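Saludo Brings Its Winter Clothes Room Back to Clutbridge for a Second Season

Sorting has started at the Broder building, and the fleece is already piling up
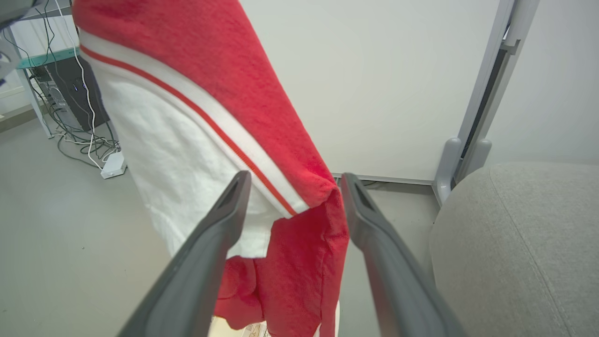

CLUTBRIDGE, 8 September 2018 – Saludo, the Clutbridge clothes exchange, has begun sorting for its second Winter Clothes Room, and we are very happy to say that the warm stuff is coming in early this year. Fleece, knitwear, lined pants, hats, scarves and anything else that helps a person get through a cold walk to the bus is being looked over, folded and put away at the Broder building on Mill Row, ready for the doors to open next month.

The idea is the same as before. People bring in winter clothes they no longer wear, Saludo checks and sorts them, and anyone in Clutbridge can come and pick out what they need at no charge. There are no vouchers, no forms and no questions about income. You come in, look through the racks, try things on and take home up to 11 pieces per household on each visit.

The first season closed in April with 660 pieces brought in and 595 taken home. What was left was mostly very small baby clothes and a surprising number of single gloves, and the gloves are still with us if anybody wants to come and look for a match!

"I still run into people wearing things I folded last winter, and it makes my whole day," said Cosimo Sartori, who runs the sorting for Saludo. "There was a green sweater that I must have refolded ten times because everyone picked it up and put it down again. Then in the last week somebody tried it on and that was the end of it, she wore it out the door."

Bright colors went quickest last season, above all with children, and fuzzy fabrics went quicker than anything. Red is a favorite again this year. Among the pieces in hand is a red and white one with a soft, slightly shaggy pile and a thin red stripe in the trim, just the kind of thing that used to disappear from the rack before lunch.

How the sorting works

Every piece is picked up and looked at by itself before it goes anywhere. Zippers are run up and down, pockets are turned out, cuffs and hems are checked on both sides. Small repairs go in one pile and larger ones in another. Clothes that are past wearing are sent on for rags, and we try to be strict about that, as a coat with a broken zipper is no present to anyone in January.

After that comes size, which takes longer than people expect. Labels fade, or get cut out, or say something that plainly isn't so. Saludo goes by measurement: chest and sleeve for tops, waist and inside leg for pants. The size then goes on a paper tag tied through the label loop or a buttonhole. Last year the tags were pinned on and there were complaints about that, fair ones, so the pins are gone.

Baskets are kept small on purpose. A deep bin gets filled to the top, and the piece at the bottom comes out so creased that it has to be done over. With a small basket you get to the end of it, carry it to the racks and start another. 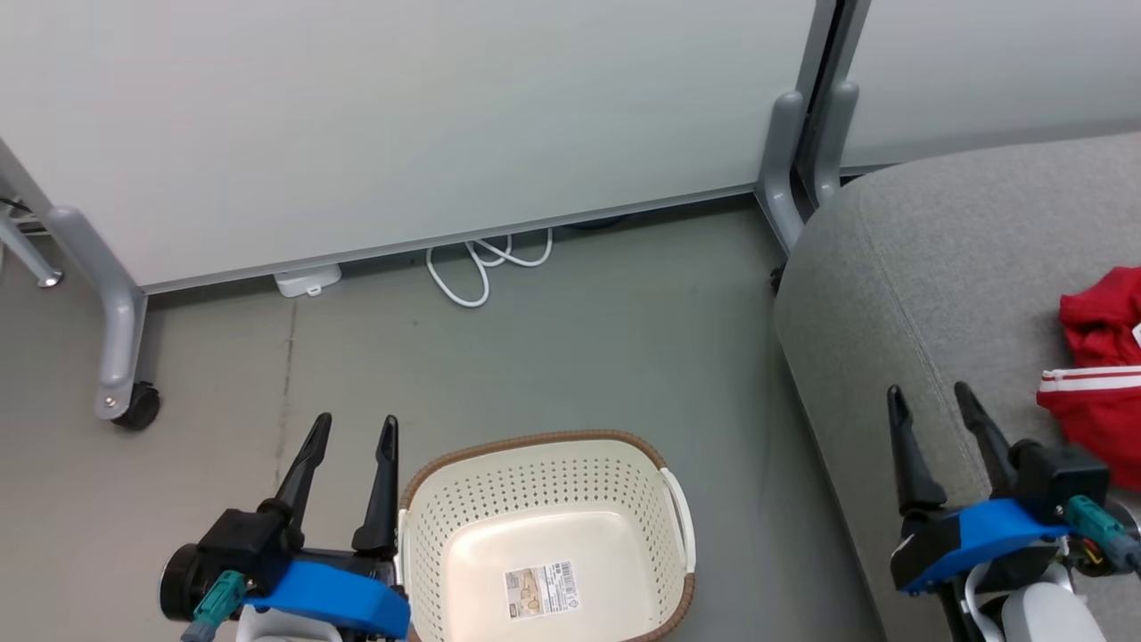
On the floor at Broder: a cream plastic basket, a gray upholstered seat and tall white panels standing behind.

A better layout this time

Anyone who came last season will remember the crush by the mirror. The racks stood in one long row, the line to try things on ran straight across it, and on the busiest mornings it was hard to get a stroller past. This season the racks will stand in two shorter rows with the children's sizes nearest the door, and there will be a place to sit down while somebody else in the family makes up their mind. (Quite a few people asked for that. Trying on boots standing up is no fun at any age.)

Broder, the furniture restorer that owns the building, is giving the use of the ground floor for the whole season. Sunex, the dry cleaner on Station Street, will take in the heavier coats and wash or clean them before they go on the rack. Saludo is grateful to both. Coats were the one thing we had to turn away last year for want of a way to clean them, and it hurt to do it.

There are also 14 new garment racks, paid for out of the spring book sale, and they are sturdy enough to hold a full load of parkas. The old ones bowed in the middle by the end of the first week.
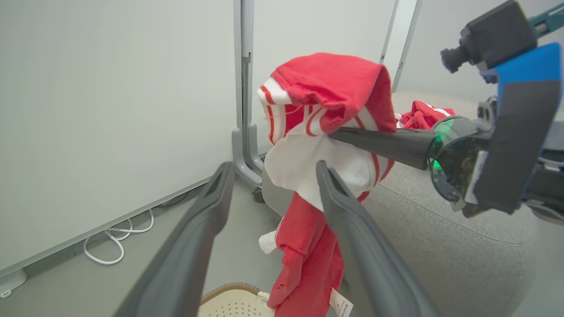
Red, white and striped, with the small white care label hanging at the lower edge.

What to bring, and what to leave at home

Most wanted right now are children's fleeces and sweaters in school sizes, men's coats in large and extra large, warm socks with plenty of wear left in them, and waterproof mittens. Scarves and hats are always welcome. Please wash everything first, close the zippers, and leave the care labels in wherever you can. They help whoever takes the piece home to wash it properly the first time, and they save us a lot of guessing about what can go in a dryer.

A few loose threads or a missing button won't put us off. Cosimo Sartori has a cookie tin of spare buttons that he is rather proud of, and he is glad of a reason to open it.

Please don't bring summer clothes, bedding, curtains, or shoes with worn-through soles. There is no space to store them, and the summer exchange will have its own call in the spring.

Clothes can be dropped off at the side door of the Broder building during opening hours. Bags should be tied and light enough for one person to lift. If you know the sizes, write them on the outside of the bag and you will be our favorite caller of the day.

Fold and Learn mornings

New this season is a set of short morning sessions for anyone who would like to get better at looking after winter clothes. They will cover folding bulky knits so they keep their shape, getting pills off fleece, darning a sock heel, and sewing a button on so that it stays there. Bring something of your own to work on or borrow a piece from the repair pile. Each session lasts an hour and is free. Children are welcome with a grown-up.

"Folding a fleece is harder than folding a shirt, it wants to spring open again," said Sartori. "You learn to let the air out first. After that it's a pleasure, really, I could do it all afternoon."

About Saludo

Saludo is a clothes exchange based in Clutbridge. It runs a summer and a winter exchange each year and lends out school uniforms and formal wear in between.

Press contact

Cosimo Sartori, Saludo, ground floor, Broder building, Mill Row, Clutbridge. Reporters are welcome to visit during sorting; please call at the side door.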